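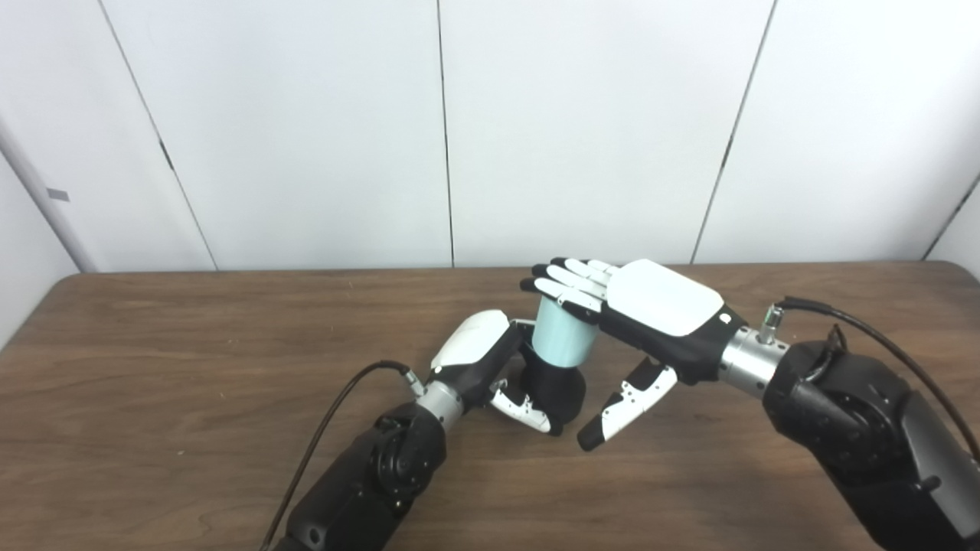 Liliana Marchetti told us at the June supper that she had stopped expecting anyone under forty to learn the old songs, and that she now has to arrive early on choir nights to get a chair. We wanted to begin our report to the Kaline Fund with her remark, partly because it pleased us so much and partly because it answers, better than our attendance sheets can, the question you put to us when the grant was approved: would the younger families come?

They have come, and they have brought their cousins. The Tunholm Community Songbook is now at the halfway point, and we are glad to report that most of what we promised is either finished or well on its way. There are a couple of places where we are behind, and we've tried to be plain about those further down.

As you may remember, the idea was to gather the songs that families in Tunholm and along the Cassim road have been singing at kitchen tables, weddings and funerals for three generations, write them down properly with words and melody, and get them back into the mouths of people who might otherwise lose them. We set ourselves a target of 45 songs. Thirty-one are now written out in full, with the words in the original language and a plain English version beside them. Another six are recorded but waiting on the words, usually because two sisters remember the third verse differently and neither is in any hurry to give way.

The collecting has been slower than we thought, and a good deal more enjoyable. Amedeo Caputo has done most of the home visits, and he has learned to leave the whole afternoon free. People rarely sing in the first hour. They want to talk about who sang it before them, and where, and what was being cooked, and then just when he is reaching for his coat they will sing the whole thing straight through. We have started keeping these stories alongside the songs, which wasn't in our plan, and we would like to talk with you about giving them a few pages of their own in the book.

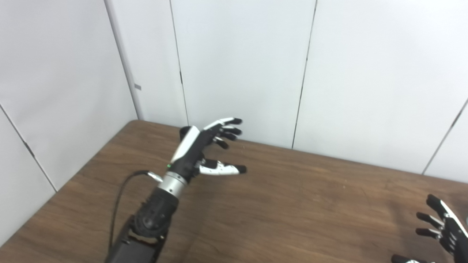
CHOIR AND WORKSHOPS

The evening choir meets at seven and has settled into a very happy group. Randi Lindholm leads it, with Brunello Messina on the accordion whenever his shoulder allows. We began by teaching everything by ear, thinking that was the honest way to do it, but several of the newer singers asked for printed sheets, and the singing got noticeably braver once they had them. We now do a bit of both. The first time through is always by ear, and the sheets come out after the tea break.

The children's workshops ran in two blocks over the winter. The first block was a struggle, if we're truthful. We had chosen songs that were too long and rather gloomy (there is a great deal of drowning in this repertoire), and the little ones wandered off. For the second block Randi picked counting songs and a very silly one about a goat at a wedding, and the mood changed completely. Two parents have since asked for the goat song in writing so that they can survive long car rides.

We had hoped to run a third block at the Plornesex hall, but the heating there failed and the dates had to be given up. We would like to move that block to the fall, at no extra cost to the grant. 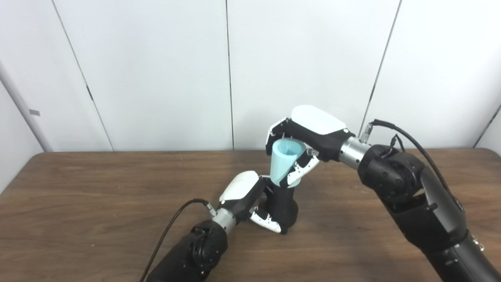 Photo: Thierry Moulin

MONEY

Spending to date is $3,478, which covers travel, hall rental, the recording equipment and Randi's fee for the first half of the year. Travel has come in higher than budgeted, owing to the number of return visits, and printing has so far cost us next to nothing. We'd ask your permission to shift $600 from the printing line to travel. A local shop has offered us a kinder price on the books than the one in our original estimate, so we don't expect to come up short at the other end.

STILL TO COME

The last eight songs are the hardest, and most of them belong to families who have moved away. Amedeo has five visits arranged and is waiting to hear back about the rest. Thierry is setting the music pages now, and we hope to send you a sample chapter before the leaves turn, so that you can tell us whether the type is large enough. Liliana says it isn't.

With our very warm thanks, and a standing invitation to choir night. Please do come hungry.

The Tunholm Songbook group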